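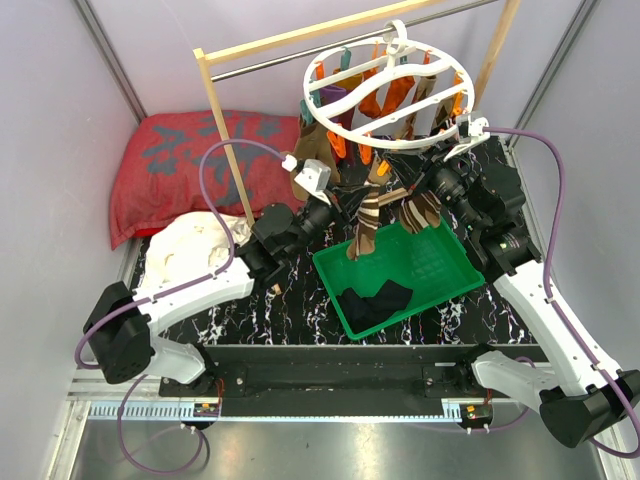
Skurketti round sock hanger, white with colored clips

I bought this in April to replace a folding rack that had taken over the bathtub. We are a household of four and most of what needs hanging is socks. The tumble dryer shrinks the wool ones and wears out the elastic in the rest, so they get hung up, and a full-size rack is a lot of equipment for a load of socks.

The Skurketti is a white plastic ring with an S-shaped divider across the middle and a small hook on top. The clips hang underneath and come in teal and orange. It weighs very little. Mine came in a flat cardboard sleeve with the clips already attached, and there was nothing to assemble apart from turning the hook upright.

Where you hang it matters. It is made for a rod or a rail. I use it on a metal rod under the top bar of a wooden drying frame and it sits there without slipping. I also tried it on the shower curtain rail, which was too thick for the hook, and on a door handle, where it fell off. If you only have a clothesline outdoors, be aware that the hook is open and a strong wind will lift it. I lost a hanger of a different make that way last year and have kept this one inside.

Balance is the main complaint. The whole thing hangs from one point, so it tilts toward whichever side is heavier. If you fill one half with thick socks and leave the other half for later, it will lean, and the long ones end up touching whatever is below. Start with the heavy pairs on opposite sides and fill in the gaps with thin ones. Knee socks go on last for me, at the outer edge. A tilted hanger still dries socks fine. It just takes up more room and looks untidy.

The clips are good. They are small, but the grip is firm enough for a wet wool sock and they don't leave much of a mark if you clip at the cuff. Clipping at the toe leaves a dent in thin cotton that stays until the next wash. The springs were stiff for the first few weeks and I would not give this to someone with sore hands without letting them try a clip first. None have broken so far. The two colors are useful if you want to sort by person, which we did for a week and then stopped doing.

Drying time depends on the room. In our laundry corner with the window open, thin socks hung on Monday evening are dry by breakfast. Wool takes until the following night. Socks in the center dry slower than those on the outside, and if you crowd the middle you will find damp heels there.

I paid 9 dollars. The Markia version costs a bit more and has a locking hook, and that would be the better choice for a balcony. I have used the Markia at a relative's house and its clips felt weaker to me. There is also a large Undley rack at 39 dollars that takes shirts as well, but it needs floor space.

Washing it is easy. I wipe the ring with a damp cloth when dust collects along the divider. The plastic has stayed white, though it hangs out of direct sun.

Would buy again for indoor use. Four stars, one off for the tilting.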